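Exterior Lighting Inspection - Trullemel Clock Tower
Inspector: Oksana Panasiuk
Date: 11 August 2024

1. Floodlight brackets, upper ledge. Pass. All 11 fixtures secure. One bolt on fixture 2 tightened during the visit.

2. Wall finish and glare, ground floor. Pass. White wall clean, no action required.
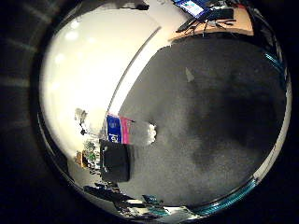 3. Cable entries. Fail. Seal cracked on the north side - Fedoruk to replace before December.

4. Control cabinet. Pass. Door lock stiff.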